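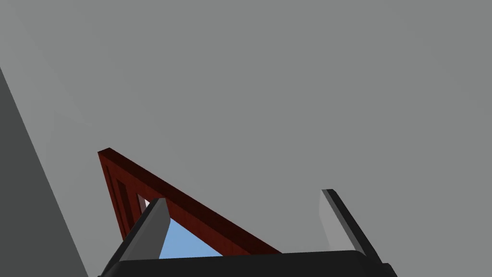
3. What we planned to buy, and what we bought

3.1 Starting from the simulator

I'll be upfront that the budget for this project was written before the method was. Our funding call closed on a Friday and asked for an itemised equipment list, so Teodora Dimitriou and I sat down with a spreadsheet and guessed. We guessed two arms, two parallel grippers, a wrist camera for each and a full-size practice door set into a stud wall. Siebe De Haan came in halfway through, read the list over my shoulder and asked which of those things we'd need if the policy never got past the simulator. Fair point! We hadn't a good answer, and most of this section is the answer we should have had.

So we turned the plan round. The first months went on simulation only, with a gripper-mounted view and a small family of door scenes (Figure 3). I had always thought of simulation as the free bit, and it isn't. We needed a workstation with a decent graphics card, more storage than I'd put down, and a lot of Koen Declercq's time, which the funder counts as a cost even if I'd rather not. But the simulator let us ask purchasing questions cheaply. Does the arm need the longer reach? Does the gripper have to open that wide? Each of those is a line in a quote, and each could be tried by changing a number in a file.

Figure 3. Rendered view from the simulated gripper, with the fingers open and the red door frame at a steep tilt. Walls and surfaces are left plain in this set of scenes.

Keeping the scenes plain was a budget choice as much as a research one. Textured rooms look lovely in a talk, but they slow down rendering, and Koen worked out that we would have needed a second workstation to keep to the timetable. We stayed with flat colours and put the money aside. I can't say what we lost by it, as we never ran the textured version at full scale, and anybody wanting to copy our approach should bear that in mind.

3.2 Reach, fingers and the things that cost extra

Three suppliers quoted for the arm: Brida, Hamada and Tolero. I won't print the prices, partly because two of the three asked me not to and partly because they'd be out of date by the time you read this. What I can share is how differently the quotes were built. Brida gave one figure with everything in it, down to the mounting plate. Hamada's arm looked a good deal cheaper until we noticed that the controller, the cable set and the emergency stop were all on a second page. Tolero sat in the middle, but the gripper came from a partner firm with its own delivery time and its own warranty (and, as we found out later, its own help desk).

The simulator earned its keep here. We had pencilled in the long-reach version of the arm, simply on the grounds that doors are big. Amber De Bruijn ran the door scenes again with reach capped at 700 mm, moving the base closer to the frame to make up for it, and the share of successful approaches hardly changed. What did change was the number of awkward wrist angles near the top of the frame, and we decided we could live with those by keeping our targets lower down. Dropping to the shorter arm freed enough money for a spare gripper. I'm very glad we got it - fingers wear, and waiting for a replacement in the middle of a study is miserable.

Fingers deserve a word of their own. In simulation ours are stiff, tapered and never get dirty. Real ones want pads, and pads are sold separately by all three suppliers, in packs that assume you run a factory. We bought one pack between us and the Mornby lab next door. If you share a building with another robotics group, do ask around before you order, as we could have split the calibration kit as well and only thought of it afterwards.

3.3 Room, people and time

Our first list had nothing on it for the room. The arm has to stand on something that doesn't wobble, and the practice door has to be fixed to something that doesn't fall over. We put 8 square metres in the plan and used every bit of it once the guarding was up. Hendrik Michiels looked after the safety paperwork and asked for a light curtain on the open side, which was a new line in the budget and a sensible one. Had we measured the guarding on day one, I'd have picked a different room.

Then there's training. Brida includes two days of it on site, and the other two charge by the day. I used to think of supplier training as a nice extra for people who don't read manuals. Having now spent a week of my own time on a network setting that their engineer would have spotted before lunch, I've changed my mind, and I'd pay for it again.

We also set aside 40 hours for moving the simulated set-up over to the real arm. It went on camera mounting and on getting the joint limits to match, with nothing left for the door itself, so the door came out of the time we had meant for writing. The order to Brida was signed on May 24, 2023, and the delivery terms we agreed are listed in the appendix with the prices taken out. Section 4 describes the scenes and the training runs in full, including the ones with the shorter reach.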